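The woman who names paint

There is a colour on the Omex chart called Second Thoughts. It is a grey, more or less, and the person responsible for it would like you to know she fought for something worse.

"I wanted Damp Tuesday Uncle," she says. "They told me it wouldn't fit on the tin."

She has been naming colours for 19 years, first for a small firm called Pliden that made fence stain and not much else, and now as a contractor who takes work from anyone with a tinting machine and a deadline. She asked me to leave her name out of this. She says people at parties already blame her for their hallways.

We met at her kitchen table, which is painted a shade she refuses to identify. She made tea in a pot with no lid and put a saucer on top instead. I had come with a theory that naming paint was a kind of poetry. She let me get most of the way through it.

"It's admin," she said. "You get a spreadsheet. It has a column of codes and an empty column next to it. You fill in the empty column."

The biggest spreadsheet of her career ran to 1738 rows. Omex had bought out a rival line and wanted every shade renamed before the new charts went to the printer in November. She did the yellows first while she was still feeling generous. By the time she reached the off-whites she was naming them after things she could see from the chair.

"There's one called Envelope. There's one called Other Envelope. Someone wrote in to say Other Envelope had changed her dining room. So what do I know?"

Whites are the bulk of the job, and she talks about them the way a dentist might talk about molars. Nobody needs a new red, she says, but people will stand in a hardware store for an hour holding two whites up to the fluorescent light and then go home with a third. The trick is to give them a reason to stop. Food works. Weather works, if it's mild. Fabric always works, and she has used linen so often that she's been asked to give it a rest. 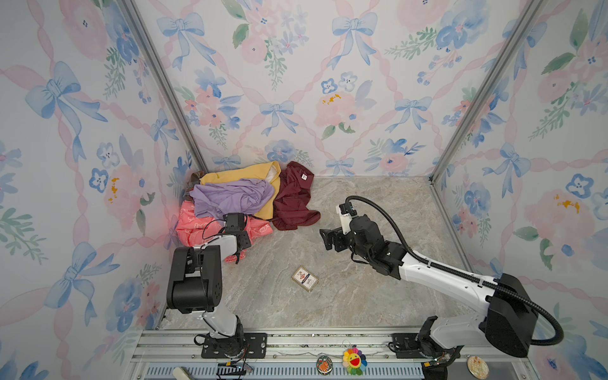

Wallpaper people, she believes, have it easier. "A wallpaper has something on it. You look at it, you see a duck, you call it Duck. I'm looking at a square of nearly nothing and I've got until lunch."

She did try wallpaper once, for an outfit called Eltamia, which sold by mail order and folded before she was paid in full. She lasted 5 weeks. Every pattern had to be named after a village, and every village had to be checked in case something dreadful had happened there. Something generally had.

I asked whether there were rules. There are. No body parts, apart from lips, which are allowed on pinks. No illnesses. No animals that people have strong feelings about, which rules out snakes and, after a run of letters, geese. Browns are a category unto themselves. "You get coffee, chocolate, leather and timber, and after that you are in real trouble. I once had 4 browns left on a Friday-sort-of-afternoon and I just used rivers."

Were they brown rivers?

"They were by the time I'd finished with them."

The one she's proudest of never sold. It was a dull green for a range called Raju, aimed at people doing up rentals, and she called it The Neighbour's Side. She thought it was perfect: a green you notice only because it's slightly better than yours. The range was dropped after one season, and she bought up the last tins at the clearance and keeps them in the shed. She has no plans to use them. She says the colour is awful.

What about her own walls, then? I'd been trying not to stare. The kitchen is white, the hall is white, and the bathroom, which I visited partly for research, is a white with some ambition toward blue.

"Whatever was on special," she said. "I don't read the names. It'd be like a butcher reading the sausages."

Before I left she pulled up her current list, a set of exterior trims due back by five o'clock, and asked if I had any ideas for a beige. I looked at it for quite a while. I offered Biscuit.

"Taken," she said. "They're all taken. Try again." I suggested Saucer, looking at the teapot, and she typed it in without a word and moved down to the next row.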